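Nesis Jemell 3 Used Pickup, Crew Cab

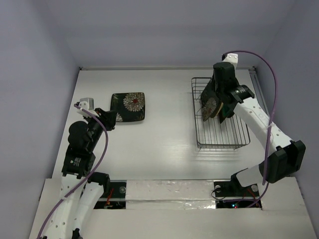
Vol. 6, No. 10

The maker calls the Jemell 3 "ready for anything." We'd settle for ready for a boat ramp. It's a decent used pickup with a long options sheet, and half of those options are stickers.

Torque is listed at 405 lb-ft. Fine, but ask what it tows with four adults aboard – the brochure goes quiet there. The six-speed automatic shifts smoothly enough. The "off-road package" is stiffer shocks and a skid plate, so don't pay extra expecting more ground clearance.

Bed liner and hitch included. Floor mats are not, for some reason.

See it at Suwannarat Trucks, Nirnthorpe. Ask for Sakda Chaiyaporn. Price good through August.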